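Can a county judge candidate in a nonpartisan race list a party endorsement on the ballot statement?

Asked by Hanane Zaki
11 Sep 2024
Tags: judicial elections, ballot statements, local rules

I am helping a candidate for an open trial court seat in Trosbridge. The race is nonpartisan on the ballot. The county party voted in June to endorse her, and the campaign wants to mention it in the statement that gets mailed with the voter guide. The form has a word limit and a line that says "no partisan references," but the handbook from the elections office says endorsements are allowed "if consented to in writing." These seem to conflict. Which one controls? The filing deadline for statements is 12 days out, so I would like to settle the text before we submit it.

Also, does the answer change for mailers the campaign pays for itself?

Fereshteh Moradi
There are two separate sets of rules here, and they get mixed up a lot.

The statement in the voter guide is published by the county. The content limits come from the election code in your state plus whatever the local office has adopted under it. In many places the code bars a candidate for nonpartisan office from naming a party in the statement, and a general handbook line about endorsements does not override that. Read the "consented to in writing" language as covering endorsements from people and nonparty groups. If the code section cited at the bottom of the form says what I expect, the form controls.

Paid mailers are a campaign finance and judicial conduct matter. The elections office does not review them for content. 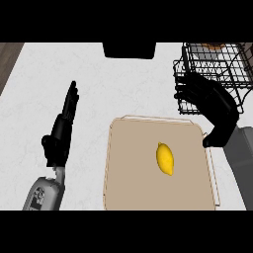
Rendered view of a marble counter with a tan cutting board.

Check the judicial conduct code before printing anything. Some states let a judicial candidate seek and use a party endorsement, some let her accept one but not advertise it, and some prohibit both. Most of these codes apply to a candidate who is not yet a judge. Your state's judicial ethics body may also have advisory opinions on this, indexed by topic.

Send the clerk a short written request with the proposed wording and ask for the code section if they reject it. A phone answer is of little use if the statement is challenged during the public review period.

ukeria_precinct2
we had this in Khosravi county for a school board seat and they just crossed out the party name and ran the rest. Nobody got in trouble. I'd put it in and see

Fereshteh Moradi
Replying to the above: school board candidates are not subject to the judicial conduct code, so that result does not carry over. Some offices also reject the whole statement and keep the fee. Ask first.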